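Familien gesucht: Testet mit uns Lern-Apps und Tablets für Kinder!

Welche Lern-App fesselt eine Sechsjährige länger als zehn Minuten? Und welche Kindersicherung hält einem neugierigen Grundschulkind stand? Genau das wollen wir bei Zakano herausfinden, und zwar dort, wo Tablets im Alltag landen: auf dem Sofa, am Küchentisch, auf der Rückbank.

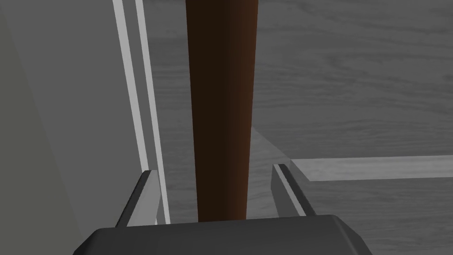
Für unsere neue Testrunde ab September suchen wir Familien mit Kindern zwischen drei und zehn Jahren. Ihr bekommt für 6 Wochen ein Leihgerät von Drotum oder Mavromatis, auf dem eine Auswahl an Spielen, Hörbüchern und Malprogrammen schon eingerichtet ist. Einmal pro Woche füllt ihr einen kurzen Fragebogen aus (dauert eine Viertelstunde, versprochen!), und am Ende telefonieren wir miteinander. In der letzten Runde kamen fast 400 Rückmeldungen zusammen, viele davon wunderbar ausführlich, einige sogar mit Kinderzeichnungen am Rand.
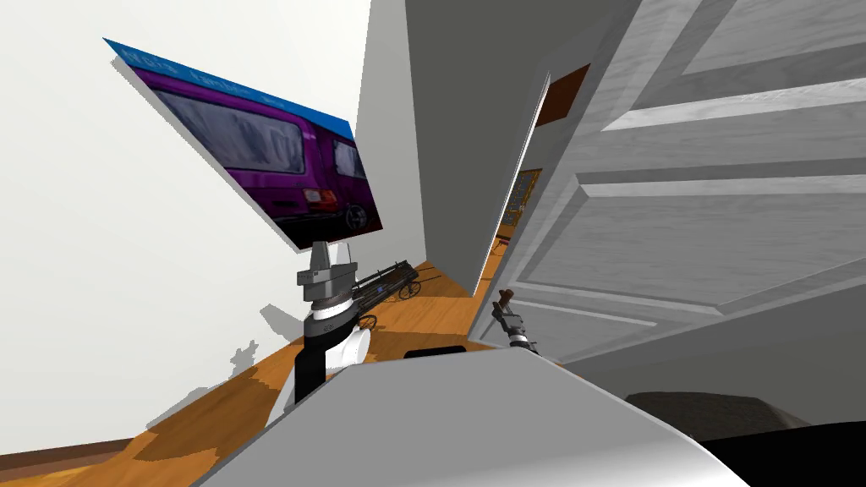
Vorkenntnisse braucht ihr keine. WLAN zu Hause solltet ihr haben, dazu ein bisschen Geduld, falls eine App mal abstürzt. Wie lange euer Kind am Gerät sitzt, entscheidet natürlich ihr. Geschwister dürfen gern mitmachen, jedes Kind erhält ein eigenes Profil.

Als Dankeschön gibt es einen Büchergutschein und die App eurer Wahl als Vollversion.

Interesse? Schreibt uns über das Kontaktformular, Stichwort „Testfamilie Grondthorpe“, und nennt bitte das Alter eurer Kinder. Wir freuen uns riesig auf euch!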